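## Notes from the laundry pile

Well, August got away from me, didn't it? I promised last time I'd write up the great wool blanket experiment, so grab a cuppa.
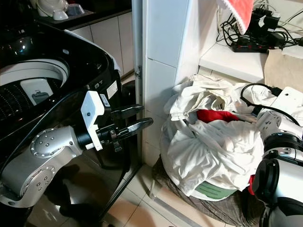
For anyone new, I've been collecting old wool blankets from op shops for a few years now, the checked ones everyone's nan had folded at the end of the bed. I'm up to 19, and my family would like me to stop. Most of them come home smelling of mothballs and somebody's shed, so washing them is half the hobby (and most of the heartbreak).

My rule used to be bathtub only. Cool water, a squirt of wool wash, swish with your arms, then the horrible bit where you try to lift a sopping blanket out without doing your back in. It works, but gosh it's a slog, and the bathroom floor never forgives you. So this winter I went through the wool cycle instead, with the spin turned down to 400, and I started on my two least favourite blankets in case it all went pear-shaped.

The grey one was fine. The green and mustard one felted a bit along one side, and I reckon that was me being stingy with the water level. Fill it higher than you think you need to! Wool hates being rubbed against itself, and a big blanket crammed into a shallow wash does nothing but rub.

Drying matters more than washing, if you ask me. Lay it over two lines so the weight's shared, keep it out of full sun, and give the corners a tug back into shape while it's damp. Mine took a day and a half with a decent breeze. Please don't peg it by one edge, you'll end up with a trapezium.

A few of you asked about moths. Freezer, every time. Bag the blanket up, squash the air out, leave it in there for a fortnight and make room by eating the frozen peas. I've gone off lavender sachets altogether, though they do make the cupboard smell lovely.

Next month I want to have a go at mending satin binding, which I've been putting off forever. If you've got a trick for matching that faded apricot colour, write back and tell me, I've tried three shops and they're all too pink.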